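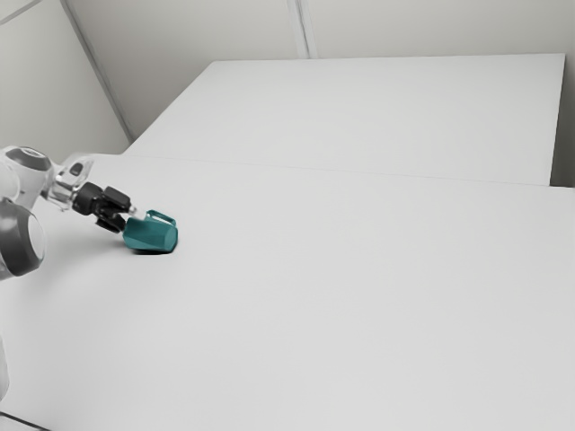
*Robot arm and a tipped-over teal container, in simulation.*

**Chore watch: picking up what fell over**

Every January we go back to the question that members ask most at the Wiriya open evening: can a machine clear the table yet? Last year our answer was "sort of, if you set the table for it." This year it is a little better than that, with one chore standing out as harder than we expected. The chore is picking up a jug that has tipped over and setting it back on its base.

Ratree Saithong runs the home tasks group at Collirov, and she let us sit in on a morning of her team's work. They practice most chores in simulation before trying them on hardware. A simulated table costs nothing to reset. When a try goes badly, the object is put back and the arm starts over, and the whole thing can run through lunch. Her group ran more than 1000 tries at the jug task before moving it to the real arm in the next room.

The real arm got 27 tries while we were there. It stood the jug up on 19 of them. For most of the other tries the fault was the same: the fingers closed on the handle, the jug turned in the grip on the way up, and it came down on its side again. On two tries the arm stopped short and waited for someone to press a button.

A person does this job with barely a look. You hook a finger through the handle, or you grab the body and roll it upright, and you change your mind partway if it starts to slip. A two-finger gripper has fewer choices. It can pinch the rim, pinch the handle, or try to get both fingers across the body if the body is narrow enough. Each of those leaves the jug hanging at a different angle, and the arm has to know that angle before it lets go. 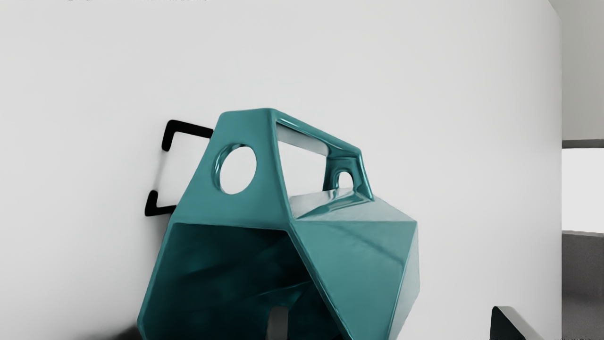
Handles cause more trouble than most people would guess. Boonsong Wongsuwan, who writes the grasping code, told us that a handle looks like an easy target to a planning program because it is thin and sticks out. The trouble is the weight. On a jug the weight is mostly off to one side, so a pinch on the handle works like a hinge. His current version prefers the rim when it can reach it, and goes for the handle only if the rim is facing away or is too close to the table. That change took a few lines of code and several weeks of arguing.

Openings are another sore point. A camera looking into a dark hollow shape gets poor depth readings, and a gap in a handle can look solid from one side and open from the other. In simulation the program can be told exactly where every surface is. On a kitchen table it has to work that out from what the camera gives it, and shiny surfaces make it worse. Boonsong keeps a shelf of cheap jugs for this purpose. The glass one has never been picked up cleanly.

We asked about liquid, as several of you wanted us to. Everything we watched was done with an empty jug. The group has no plans to add water this season, and Ratree was clear that she would not want the present version near a full one.

How does that compare with the shop floor? Quite a bit behind. Lejla Mujić manages packing at Zetside, where two arms have been moving boxed goods from a belt to a pallet on the night shift. The boxes come in 13 sizes, they all arrive right side up, and a person straightens the ones that don't. She figures the arms save her crew the worst of the lifting. She would not give them returns, which come in bags, odd cartons and sometimes no packaging at all. "Somebody has to look at each one and decide," she said. "I can't write that down as a rule."

So, for those keeping score at home:

- Moving the same box from one place to another: yes, and it has been yes for years.
- Moving an upright cup to a dish rack: usually, on a clear table.
- Righting a tipped jug: about two times out of three, from what we saw.
- Clearing a table after a family dinner: no.

Edeltraud Voß wrote in to ask whether she should hold off on replacing her dishwasher. We would go ahead and replace it. A dishwasher is still the best kitchen robot you can buy, and it will work with or without an arm to load it.

Ratree's group moves on to stacking bowls next, and we have been invited back for that. If you have a chore you would like us to ask about, send it to Jaruwan Sukprasert at the Wiriya desk before the next issue goes out. Laundry folding has already been suggested, many times.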